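Home & Workshop > Cleaning and Care > Table and Counter Soaps

Figueiredo Tabletop Soap, Unscented

We have carried a good many cleaners in the shop over the years, and this is the one we keep reaching for ourselves at the end of the day. Figueiredo is a plain liquid soap for big flat surfaces — dining tables, craft tables, sewing tables, packing benches, the long counter in the church kitchen — and it is made to be mixed with water and wiped on with an ordinary cloth. It doesn't shine anything up, and it doesn't smell of lemons or pine or a summer meadow. It gets the jam off.

It came to us by way of Maritza Londoño, who ran the fabric counter here before she opened her own alterations place. She cuts on a very long table and was fed up with sprays that left a film, which then found its way onto people's wedding dresses. She tried the Figueiredo, liked it, and brought us in a jar of it with a label in her own handwriting. We ordered our first case that same August.

What's in the bottle

The bottle holds 800 ml, and since you only need a capful to a bucket of warm water it lasts a good long while. There is also a refill pouch, which holds 700 ml, so don't be surprised if the bottle looks a little short once you've poured it in! The soap is pale and fairly thick when it's cool, and it loosens up nicely if you let it sit in the kitchen for an hour. There's no dye and no added scent. It has a faint soapy smell in the bucket, and that goes away as the table dries.

How we use it

Brush off the crumbs, threads, sawdust or whatever your day leaves behind. Put one capful of soap in the bucket and then run the water in on top of it slowly, or you'll have more suds than you know what to do with. Wring the cloth out well. Start at the far side and work back toward yourself in long, overlapping strokes, and turn the cloth over when it starts to look gray.

On a large table we do half, rinse the cloth, and then do the other half. Go over it once more with clean water and dry it with a towel. Pale tops are where a skipped rinse shows the most, especially late in the afternoon when the light comes in low and every streak stands out.
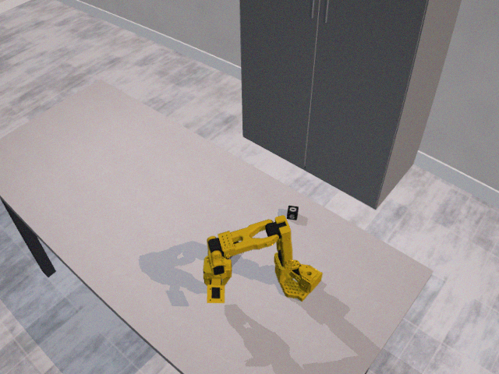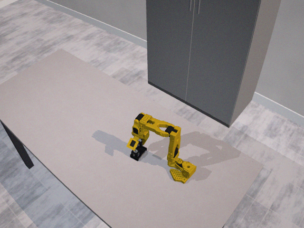
Large rectangular table with a pale top, two views.

For sticky patches (old tape, syrup, the ring under the honey jar) lay the damp cloth over the spot and go have a cup of coffee. It will usually wipe up after that without any scrubbing. Dried paint and permanent marker are another matter, and we would rather tell you so now than have you write to us disappointed.

What it's good for

Sealed wood, painted wood, laminate, tile and most plastics are all fine. We also use it on the shop floor, on the chair seats and on the lids of the flour bins. Please don't use it on bare wood that has never been sealed, or on waxed tops, where it will slowly take the wax off along with the dirt. If you have a waxed table you're much better off with the Mitetti polish, and a dry cloth in between. If you aren't sure what finish you have, try a little on the underside first and leave it overnight.

Storing it

Keep the cap on and the bottle out of the frost. It keeps for two years once opened. If it turns cloudy in a cold garage, bring it indoors and give it a gentle roll — shaking only fills it with bubbles. Mixed soap and water should be used the same day and then poured out.

Ordering

The bottle and the pouch are both kept in stock. Orders in before 2 p.m. go out the same afternoon, packed upright with the cap taped down. The Cleton cotton cloths we use are sold separately, and so is the Drodine bucket with the pouring lip, which fits under most kitchen faucets. If you're buying for a school or a café, send us a note and we'll work out a price by the case.

Tagged: soap, unscented, large tables, refills

Get our shop letter once a month. Enter your email to sign up. Unsubscribe any time.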